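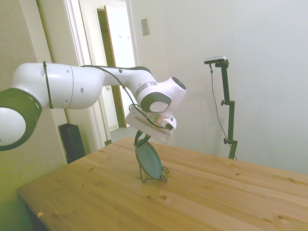
About Jestgate

Jestgate is a small company that hosts and looks after discussion boards. Clubs, hobby groups, user groups and small software projects come to us when they want a board that stays up, gets its updates and doesn't fill with spam. We don't sell ads on the boards we host, and we don't sell member data.

How we started

Jestgate grew out of one board, Tillach, a forum for people who repair old sewing machines. It ran on a shared server and went down most weekends. We moved it, cleaned out several years of junk accounts and wrote a few small tools to keep it tidy. Other board owners asked for the same work, and after a while it made sense to set up a company. Tillach is still with us and still busy, mostly in the parts exchange.

Today we host around 300 boards. The smallest has 70 members. A few are large enough to need a server to themselves.

What we do

Hosting. Every board gets its own database, nightly backups and a test copy where the owner can try out a new style or extension before it goes live.

Moving. We bring boards over from other hosts and from older software. Posts, attachments, private messages and user groups all come across. Old links are redirected so that bookmarks and search results still work. The longest move so far was a board with 530 separate subforums, many of them locked – the owner wanted every one kept, and they were.

Spam control. Our registration filter is called Drultier. It checks new sign-ups and first posts and holds anything doubtful for a moderator. It works without picture puzzles, so it can be used with a screen reader. Board owners set how strict it is.

Support. Questions go through the ticket desk or the public help board. The people who answer are the people who run the servers.
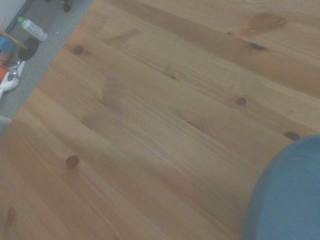
Pine tabletop, close up

Where we are

Our office is in the Villaseñor Building, on the second floor, above the print shop. Visitors are welcome but should write first, as part of the team works from home. Deliveries go to the side door.

Prices and terms

Boards with fewer than 1000 members are on the basic plan. Larger boards are priced by disk space and traffic, and we give a written quote before any work begins. Plans run month to month. If you leave, you get a full copy of your database and files in a standard format, and we keep the redirects running for three months – there is no fee for this.

Registered charities and school clubs can ask for the reduced rate. New requests are looked at every November.

Contact

Use the ticket desk if you already have a board with us. For anything else, use the contact form and include the address of your current board, the software version if you know it, and whether you can log in to the admin panel.

Page last updated July 29, 2025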